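Naten Linen Reuse Project: Progress Report, Second Period
Prepared for the Mathebula Fund by Florencia Cabral

Work at the Plollville site continued on schedule. The intake log for the period shows 1,007 cloth items received, of which 395 have been sorted, folded and shelved. The remainder are bagged by color and stored in the back room. Table linen makes up most of the backlog.

The folding procedure was revised in September. Large cloths are now opened out over a covered table, held by two corners, and checked for creases before the first fold is made. The earlier method, folding directly from the bag, left ridges that had to be pressed out later. Dark and light cloths are handled in separate batches.

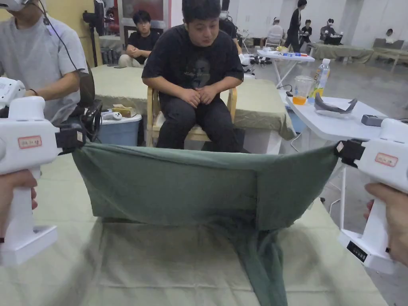

Figure 1. Dark green cloth held open above the folding table, Plollville.

Long cloths remain the slowest items. The free end tends to slide over the front of the table, and the fold line shifts with it. Zodwa Radebe has asked for a deeper table, and a quote has been requested from Idon. The cost can be met from the existing equipment line.

Shelf labels were replaced on 6 of the 9 racks. The other racks will be labeled once the sizes are settled. The Saturday session will continue through the next period, with the bagged table linen as first priority.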